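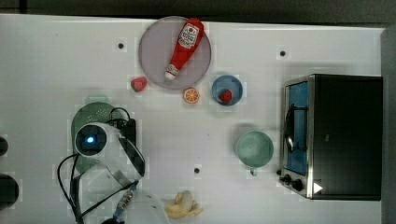
Clearing the Shared Table: A Student Project on Small Kitchens

Project report, Stustham residence kitchen group
September 25, 2022

Our project started from a simple complaint. In the shared kitchens of the Stustham residence, people finish their meal and leave, and the table stays as it is. The next person must first clean up after a stranger before they can cook, and this makes them angry, or they go back to their room and eat biscuits. We wanted to study what makes a table difficult to clear, and if a few easy habits can help. For this we used a white table with a mixed load of ordinary things: a plate with a ketchup bottle lying across it, a strawberry beside the plate, an orange slice directly on the tabletop, a small blue bowl with another strawberry inside, a mug, a green colander, and a toaster oven which takes up much of the right side. It is a typical load for us, because food, dishes and an appliance are mixed together and every kind of thing must go to a different place.

1. Background

The residence has 4 shared kitchens. Each one is used by students from different programs, who have different schedules and also different ideas of what is a clean table. Before we chose the topic, we put a short survey on the residence website in February. We received 80 answers. The most common remark was that people do not mind washing dishes, but they do not know where other people's things belong. Several students wrote that they once moved a stranger's dish and had an unpleasant conversation afterwards, so now they touch nothing. This surprised us a little. We had expected the answers to be about laziness.

2. Method

We worked with two ways of clearing. In the first way, which we call "by place", the person begins at one corner of the table and takes whatever comes next. In the second way, "by kind", the person takes first all the food, then the dishes, then the bottles and jars, and the appliance is wiped at the end and stays where it is. We wrote down every trip to the sink, the fridge, the cupboard and the compost pail. During the term we recorded 444 clearings, and in them 1,242 trips. All persons were members of our course and knew the kitchen already. We must mention this as a limit of the work, because a new resident would need more time to find the cupboards.

The objects were changed between the clearings, but we kept always some food without a dish under it, something standing or lying on a plate, and one appliance. We did not use knives or glass. The tables in the study have small dark holes in the top, and crumbs collect there, so we decided to count the wiping as a separate step and not as part of the clearing.

3. Results

Clearing by kind needed fewer trips, but only when the table was rather full. With a small number of objects there was no difference that we could trust. The reason seems to be that food goes to only two places, the fridge or the compost, and it can be carried together in one bowl. Some persons discovered this alone and started to use a bowl as a tray for fruit. Others carried each piece of fruit separately until the end of the term, even after they had seen their colleagues do it differently.

The bottle was a problem we had not planned for. When it lies across a plate, the plate cannot be stacked before the bottle is moved, and many persons lifted both together. We had a few falls this way. We now write in our advice that a bottle goes back to the fridge door before any plate is touched.

The colander was also interesting. It is wide, and people were not sure if it was clean. In many clearings it was the last dish on the table, or it was put back in the cupboard without washing. A colander that was used only for rinsing strawberries looks clean, but the holes keep small pieces of the leaves.

The toaster oven stayed in its position in all clearings. We discussed for a long time whether it should be on the eating table at all. In the Jivwood building, where we made a visit for comparison, the appliances stand on a separate counter and the table is free. The students there told us they like it, but they complain that the counter has only one outlet. In our building the table is the only flat surface near the wall socket, so the oven remains. We ask only that the space in front of its door is kept free, so that it can open fully.

4. Advice for the kitchens

Take the food first and use one bowl for all of it. Put bottles away before you stack plates. Rinse the colander also if it looks clean, and turn it upside down to dry. Leave mugs for the end, because the owner often comes back for a second coffee. Wipe the table last, and use the corner of the cloth for the holes.

5. Further work

We would like to repeat the study with new residents in their first weeks. We also want to try labels on the cupboard doors, which were requested in the survey many times. The labels are already printed, but the colours are not decided yet.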